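Wastuveo Procurement Office
Thread: how we are planning the equipment budget for the household robotics program. We are posting this in full because several partner organizations have asked for our reasoning.

1/
Wastuveo is preparing to purchase robot hands, the arms that carry them, and the computing equipment needed to train them. The request goes to our finance board in September. This thread sets out what we intend to buy, what we intend to postpone, and what we would ask suppliers to put in writing.

2/
The program concerns ordinary rooms. We want a hand that can work near sofas, counters and stools without damaging them or itself. Factory equipment is well served by existing suppliers. Homes are harder to plan for, and the price lists reflect that.

3/
Our first decision was to separate simulation from hardware in the budget. In earlier drafts they shared one line, and every overrun in one was hidden by savings in the other. They now have separate lines, separate owners and separate review dates.

4/
Simulation comes first. The team works in rendered rooms with furniture, flooring and built-in units, and moves a virtual hand through them. A collision there costs a few seconds of computing time. A collision in the workshop can cost a finger assembly and several weeks of waiting.

5/
This does not mean that simulation is free. The costs we have listed are: workstations, graphics cards, storage, software licenses, and the hours of the people who build and check the rooms. The last item is the largest, and it was missing from our first draft altogether.

6/
Room building deserves its own note. Furniture models can be bought as sets, but a purchased set often has the wrong weights and no useful friction values. A sofa that looks correct may behave like a block of stone when a hand presses on it. Please budget for correction as well as for purchase.

7/
On hands. We plan to purchase 2 in the first round, both of the same model. We considered one each from different makers for comparison. We decided against it, as spare parts, cables and training would all have been doubled for a comparison we can carry out in simulation.

8/
The second hand is intended for continuous use alongside the first. It is not a spare to be kept in its box. Equipment that stays in a box passes out of warranty without anyone learning whether it works.

9/
On spare parts. We have set aside funds for 4 complete finger assemblies. Suppliers were asked to quote these together with the hands, on the same order, at a price held for the length of the warranty. Two suppliers declined to hold the price. Their quotes remain under review, with that noted against them.

10/
Chantelle Kruger, who leads equipment planning at Wastuveo, has asked that every quote be read against one question: what will this item cost us in the year after we buy it? We now attach a one-page answer to each request. Requests without the page are returned.

11/
The page covers service visits, calibration, replacement parts, software renewals, electricity, floor space and staff training. It also asks what happens if the supplier stops making the item. A blank answer is accepted if it is marked as unknown. An omitted answer is not.

12/
On quotes received. Bognár supplied a full breakdown with labor and shipping listed separately. Fikside supplied a single package price, and we have requested the same breakdown from them. We do not compare a package price with an itemized one, whatever the totals say.

13/
We would encourage other buyers to ask for the itemized version at the first contact. It is far easier to obtain before a supplier has sent a formal offer than afterward.

14/
Payment terms. Our standard is payment within 30 days of acceptance. Please note the word acceptance. Delivery of a crate is a separate event, and our purchase orders now say so. Acceptance follows a test carried out by our own staff with the supplier present, in person or by video.

15/
The acceptance test is written before the order is placed. It describes the tasks, the number of attempts and the conditions under which a repeat is allowed. Suppliers receive it with the request for quotation. One has already asked for a change to the wording on grip force, and we agreed to it.

16/
On location. The physical equipment will be installed at Flavotstead, where we have ground-floor access and a suitable power supply. The simulation team will remain where it is. We examined moving both groups into one building and found that the cost of the move would have consumed most of the spare-parts fund.

17/
Flavotstead will need a test area with household furniture. We recommend buying this secondhand. New furniture is uniform, and uniform furniture gives flattering results. The budget line is small and should stay small — but it must exist, or it will be paid for from something else.

18/
Flooring is a related question. Staff asked for a hard floor that can be swept and repaired in sections. The facilities team asked for something that will carry a rolling base without marking. Both requests are reasonable and we are pricing materials against both.

19/
Safety equipment is not optional and is not to be offered as a saving. Emergency stops, barriers, signage and eye protection are bought before the arms are switched on. If the total must come down, the number of hands comes down first.

20/
On the life of the equipment. We will plan on 5 years for arms and a shorter period for hands, which wear faster. Workstations follow our normal office schedule. Treating everything as having the same life was simple to calculate and left us short when the small items failed.

21/
Leasing was considered. It suits organizations that expect their needs to change quickly or that cannot commit capital in one year. In our case the lease terms restricted modification of the hand, and our engineers modify everything. We will look at leasing again for the arms.

22/
Staff time. Each purchase creates work: receiving, inspection, setup, training, record keeping. We have added these hours to the program budget and taken them out of the general overhead, where they were invisible. The program looks more expensive as a result. It costs the same as it did before.

23/
What we are postponing: a mobile base, a second arm type, and tactile sensors beyond those supplied with the hands. Each has a supporter within the team and each may be right later. None is needed for the tasks in the current plan.

24/
A postponed item keeps its file. The quotes, the reasoning and the name of the person who requested it are retained, so that the next request can begin from what is already known.

25/
Questions for the finance board are being collected until noon on the day before the papers go out. Partner organizations may send theirs as replies to this thread. We will answer those that concern method. We cannot discuss individual prices while quotations are open.

26/
Several readers have asked whether a smaller organization can follow the same approach with one hand and no dedicated site. We believe so. Begin with simulation, write the acceptance test early, and keep the spare-parts money apart from everything else.

27/
The template for the one-page cost answer will be shared in this thread once the board has approved its final wording. Current work on the simulation line continues in the meantime, and its next review covers storage and graphics cards only. 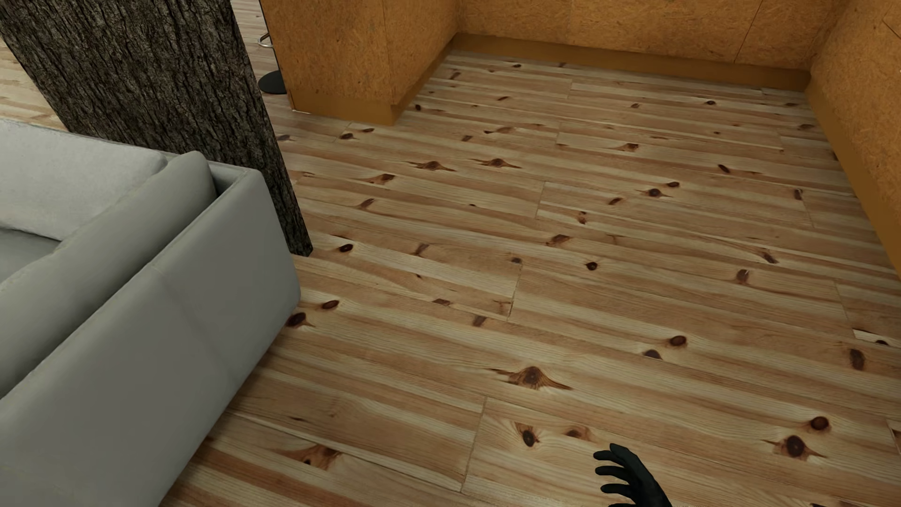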